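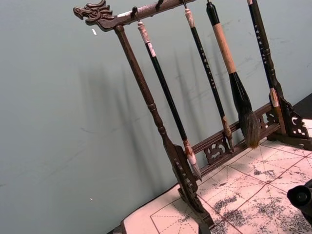 Brush and Ink evenings return to Drindcombe

Get your sleeves rolled up, because the calligraphy evenings are back in November! After the spring run filled up so quickly, we've been asked more or less weekly when the next lot would start, and we can now say that Amedeo Benedetti has agreed to teach another block of 4 sessions in the upstairs room at the Bennani building, starting at half past six each time.

If you missed the first run, the idea is very simple. You come along, you grind some ink, and you spend an evening making marks on paper with a brush. Amedeo starts everyone on single strokes - the dot, the long horizontal, the upright, the hook - and you stay on those for longer than you'd think you could bear. Then at some point in the second week a whole character comes out on the page and it looks like something, and you want to ring somebody up and tell them. I kept my first decent "eternity" (the character everybody learns on, as it has all the basic strokes in it) and it's still on my fridge, slightly splashed with gravy.

Amedeo learned as a student and has been at it ever since, mostly in the regular script, though he can be talked into the running hand if you catch him at tea break. He's a patient teacher and a very good one to watch. He will stand next to you and do the same stroke slowly, over and over, until you see where the pressure changes, and he never takes the brush out of your hand.

There are a few changes from last time. We've gone up to 24 places, as the room can take it now the old shelving has gone. The last session will be given over to larger work, on sheets long enough to need two tables pushed together, and anybody who wants to can put a piece in the winter show at Noditness. The spring group sent over a wonderful mixed bag, including three poems and a shopping list, and the show had 1,217 visitors through the door while it was up. Quite a thought when you've only been holding a brush for a month!

Brushes, ink sticks and stones are all there to borrow. If you'd like your own, please wait until after the first evening, when Amedeo will go through what's worth buying. A middling brush of mixed hair will do nearly everything at first. Rinse it in cold water, shape the tip with your fingers and hang it point down to dry, and it should last you years. Mine spent its first month standing in a jam jar and has never forgiven me.

Wear something dark, or something you don't love. The ink does not wash out of cotton, whatever your auntie says.

Beginners are very welcome, and so is everyone from the spring. Left-handers too - we had three last time and they got on beautifully. The lift is working again, and there's tea, coffee and usually cake.

To book, put your name on the sheet by the door at Iklow or ask at the desk there any morning before noon. You pay on the first evening.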